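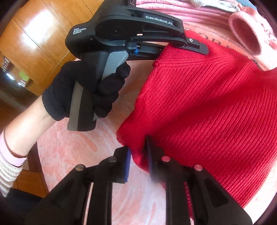

Estate sale season is back and I could not be happier! Before every picking trip I go through the same checklist, and after a good run through the barns and back rooms of Carrillo this summer I've updated it with comments from the road. Plenty of us come home with textiles as well as tins and signs, and a piece like the red ribbed knit needs to be spread out on a flat surface and checked along the seam stitching before you agree on a price. Creases hide a lot. Print the list, scribble on it, add your own lines.

Last revised August 19, 2018

BEFORE YOU GO IN

Ask the owner which buildings are open to you. OK
Comment: Get this clear at the door. At the Varnard farm sale the loft was off limits and the sign had blown down.

Look at the roof line and the floor from outside. OK
Comment: If the ridge sags, stay out and ask to have things carried to you. I've bought some of my favorite oil cans this way.

Gloves, closed boots, dust mask, flashlight with fresh batteries. OK
Comment: My flashlight failed the February check. New one bought, and wow, what a difference!

Tetanus shot up to date. OK

INSIDE

Test every ladder before you climb. NEEDS WORK
Comment: Bring your own if the van has room. Mine is rated for 200 pounds and that includes whatever you're carrying down, so leave the cast iron for two people.

Move stacks from the top. OK
Comment: I know, the good thing is always on the bottom. Take the stack apart anyway.

Watch for wasps, mouse droppings and broken glass. OK
Comment: Wet the droppings down before you wipe, never sweep them dry.

Old bottles and cans with something still in them. DO NOT OPEN
Comment: We found a whole shelf of Clutomel tins, gorgeous yellow lettering, and two were still sloshing. Those stayed where they were. The empties came home and they look fantastic.

ELECTRICAL PIECES

Cord, plug and switch looked over before anything goes in an outlet. OK
Comment: The Aveo table radio I fell for had bare wire right behind the knob. It's with the repair shop now — I can't wait to hear it.

Lighted signs and clocks unplugged and cool before lifting. OK

LOADING UP

Straps checked for fraying. 5 replaced.
Comment: Sun does this faster than you'd think. Keep them in a bin.

Total load under 700 pounds. OK
Comment: That's my limit for the small trailer. Weigh the anvils! Guessing got me a flat tire on the way back from Varnard.

Textiles bagged and sealed, kept apart from the rest. OK
Comment: Moths will travel. Anything wool waits in the garage until I've gone over it under a good lamp.

Receipt signed by both sides, cash counted at the table. OK

Still open: first aid kit needs eyewash and bigger bandages. Fire extinguisher in the van is due for a check.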